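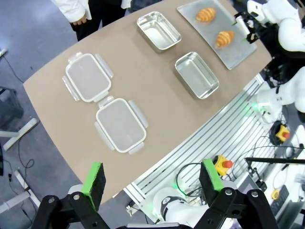

*Two croissants on the tray, steel boxes open, lids off to the left.*

**Ovdale Bakers Board › Laminated Doughs › Topic 3237: Keeping croissants good past the first morning**

**rye_and_shine**
OK so I finally got a batch I'm proud of!! Real honeycomb, no butter puddle, the bottoms didn't burn. I used the 500 gram recipe from the pinned post with Culeden bread flour and rested the dough 14 hours between the mix and the first fold, and it rolled out like a dream compared to my last try (which fought me the whole way and snapped back every time I put the pin down).

Problem is there are two of us in this house and I can't eat that many croissants before noon. I tried. By dinner they were already going leathery, and the next morning they were basically dinner rolls. What do you all do? Bag? Box? Freeze? I have steel containers with the clip-on lids and I'm tempted to just use those for everything.

**DemingLu**
Congrats! That first honeycomb is such a good feeling, I took mine next door to show the neighbors.

Freeze them. Bake, cool all the way down (really all the way, give them a couple of hours on a rack), then into the freezer the same day. Hard container, lid on, no squashing. In the morning they go straight from the freezer into a 325 oven until the outside feels crisp when you tap it. I like them better than the ones from the shop by my train stop, and I like that shop a lot.

**anju.goel**
Going to disagree with Deming a little, with love. Freeze them *before* baking! Shape them, freeze on a flat tray until they're hard, then pile them into whatever you have. Take out what you want the night before, proof on the counter under a big upside-down bowl, egg wash, bake. You get a fresh croissant every time and the house smells amazing every time too.

Baked and frozen is fine. Shaped and frozen is Christmas.

**DemingLu**
Except then you have to remember the night before, and I have never once remembered the night before. Also my shaped ones come out shorter after a month in the freezer. I think the yeast gets tired.

**anju.goel**
A month! Who has them for a month? Mine are gone in a week. But yes, I'll give you that one, I bump the yeast up a little if I know the batch is headed for the freezer.

**boyang_bakes**
Nothing sealed at room temperature, please. I did this for a whole winter and couldn't figure out why my croissants were soft by lunch. All the steam that's still in the middle moves out into the crust and has nowhere to go. Paper bag, top folded over once, on the counter. Then a few minutes in a hot oven. They'll be drier the next day but dry is easy to fix and soggy isn't.

Steel box is great for the freezer, great for the dough in the fridge, bad for the counter.

**rye_and_shine**
Ohhh that explains the leather. I'd put them away while they were still a bit warm. Paper bag tomorrow then!

Does anybody use the steel ones for the cold rest? I've been using a bowl and plastic wrap and the top always gets a skin in one corner.

**boyang_bakes**
Yes, and you'll love it. Dough takes the shape of the box, so it comes out already a rectangle and you spend way less time coaxing the corners. Oil it very lightly. Press the dough flat first so it chills evenly.
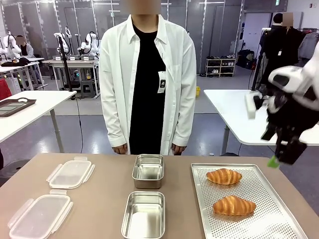 Page 2 of 14

**ruoxi**
Reading this whole thread with a cup of coffee and now I need to bake something. Can I put in a word for day-old croissants as an ingredient? I feel like everybody's trying to bring them back from the dead and meanwhile they make the best bread pudding in the world. Tear them up, let them sit in custard, handful of whatever fruit is going soft. September plums are perfect for it.

Almond croissants too! Split, brush with syrup, almond cream inside and on top, bake again. The stale ones hold up better than fresh.

**oratile_m**
Seconding ruoxi on the almond ones, I now bake too many on purpose. My syrup is just water, sugar and a strip of orange peel.

On the rectangle thing: boyang is right, but watch the corners of the box. Mine are rounded, so the dough comes out with rounded corners, and if you roll it like that your butter block doesn't reach the edge and you get those sad bready ends. I tug the corners square with my fingers before the butter goes on. Takes a minute.

**anju.goel**
Or just trim the ends and eat them as snacks with cinnamon sugar! I trim everything. The scraps are my favorite part of the day.

**oratile_m**
Trimming is a perfectly good answer if you have good butter money. I'm using Bellamy and it hurts to throw (or snack) any of it away, haha.

**DemingLu**
Is Bellamy worth it? I've been on Buditz for years. It's a little softer so I have to move fast, but the flavor is lovely.

**oratile_m**
For me, yes, mostly for how it bends. I can fold the slab nearly in half straight from the fridge and it doesn't crack. If Buditz is behaving for you I wouldn't switch, though. Put the money toward chocolate batons.

**boyang_bakes**
Softer butter is fine in a cold kitchen and a nightmare in July. I don't think anyone should be buying fancy butter until their folds are even. Grocery store butter, beaten flat between two sheets of parchment. I'll die on this hill.

**ruoxi**
You've been dying on that hill since the brioche thread, Boyang :)

**rye_and_shine**
Update! Did the paper bag overnight and five minutes at 350 this morning. SO much better. Not first-morning good, but the outside shattered all over my shirt and I count that as a win. The rest are in the freezer for Deming's method, and the next batch gets frozen shaped so I can do a proper side by side and settle this for my own kitchen.

Also started the almond cream. I blame oratile and ruoxi equally.

**anju.goel**
Yesss side by side! Same flour, same butter, same oven shelf please. And photos of the insides!

**DemingLu**
Set an alarm for the night before. I mean it. Put it on your phone now.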